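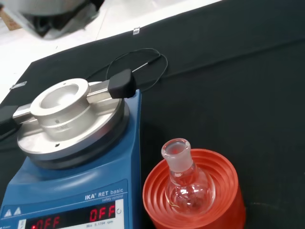
The stirrer, heating block and probe on the bench, with the flask in its orange stand.

About Us

Tummont is a shared workshop with a small chemistry bench at one end and an awful lot of robot parts at the other. We're building an arm that can take over the repetitive bits of bench work: pick up a round-bottom flask, lower it into a heating block, wait, bring it back to its stand, and do it all again without getting bored. It's a members' project, built in evenings and spare mornings, and we love it!

How we got started

Gervásio Toledo wanted help with a stirring job that kept him at the bench all night. Gunther Strobel had a half-finished arm in his garage (the elbow was held on with hose clamps, he'll tell you all about it). They put the two together on one of our tables, and by the end of that week there was a sign-up sheet on the door. Marlene Sales rewrote the motion code from scratch that winter, and Vanderleia Coutinho joined to draw and print the fingers. She's on her second drawer of discarded ones by now.

What we're working on

The current build is called Prokura. It's the second arm we've finished, and it's so much quieter than Vasconcelos, the first one, which you could hear from the parking lot. Our practice station is a magnetic stirrer with an aluminum block on top, a flask in a ribbed stand, and a dark mat underneath. We do our handling practice with the heat and stirring switched off. 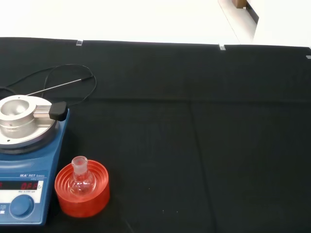
Glass is the hard part. A clear flask picks up the color of whatever is next to it, and a camera that finds a wrench every time can look straight through a flask. Marlene now has Prokura look for the frosted neck first and work down from there, and that made a huge difference. We logged 2,000 practice lifts for the last round of testing, and 1,085 of them went from stand to block with no human help. We're thrilled with that! The probe cable is next on the list, as it likes to lie wherever the arm wants to go.

Who's here

Driss Tawfik runs new-member evenings and keeps the wiring diagrams up to date. Vanderleia looks after the printers, Gunther handles motors and gearboxes, and Gervásio is the person to ask before you use any of the chemistry equipment. You don't need a background in any of it. Several of us learned to solder at these tables.

Visiting

We're on the ground floor of the Aston building, through the side entrance. Come by on any open evening, bring whatever you're building, and ask to see the arm run. Safety glasses are on the hook inside the door.

Page last updated 07/07/2023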